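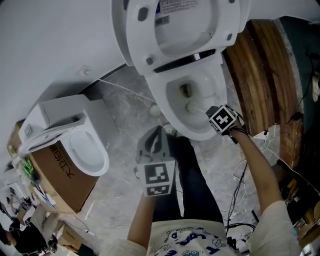 Toilet seat and lid

A toilet seat is a hinged ring fixed over the rim of the bowl. Most household seats have a lid, which is raised along with or ahead of the ring. Small rubber bumpers on the underside soften contact when it closes, and a maker's label may be stuck there too.

For cleaning, the lid is lifted and the bowl is scrubbed with a small brush, down to the drain opening. Some seats include a bidet – these have a control panel attached at the side.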